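Lining for a 1950s circle skirt: cotton lawn or acetate?

Tamsin Pearce
Full circle, 26 inch waist, outer in medium wool crepe. The McIver pattern says acetate. I would prefer lawn.

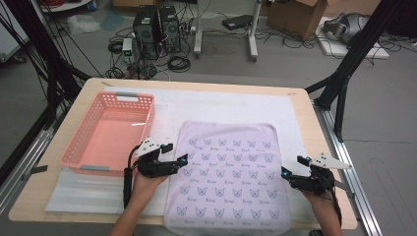
Cameron Ritchie
Lawn will cling to crepe. Go with acetate, cut 2 cm shorter than the outer.

Tamsin Pearce
Acetate frays badly on the bias, though. I could overlock first, then hang it overnight.

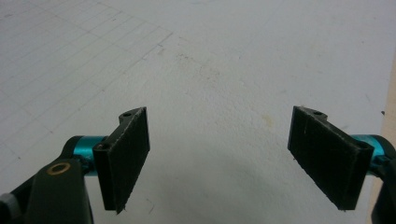

Overnight may be too short for wool, so I'd level the hem the day after.

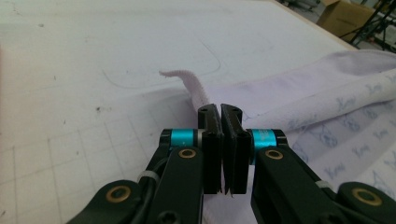 Lorna Rennie
Disagree with Cameron. I lined mine in lawn, no cling in eight years. Hang both layers for two days, separately, and level each from the floor.

Cameron Ritchie
Yours was gaberdine. Different surface.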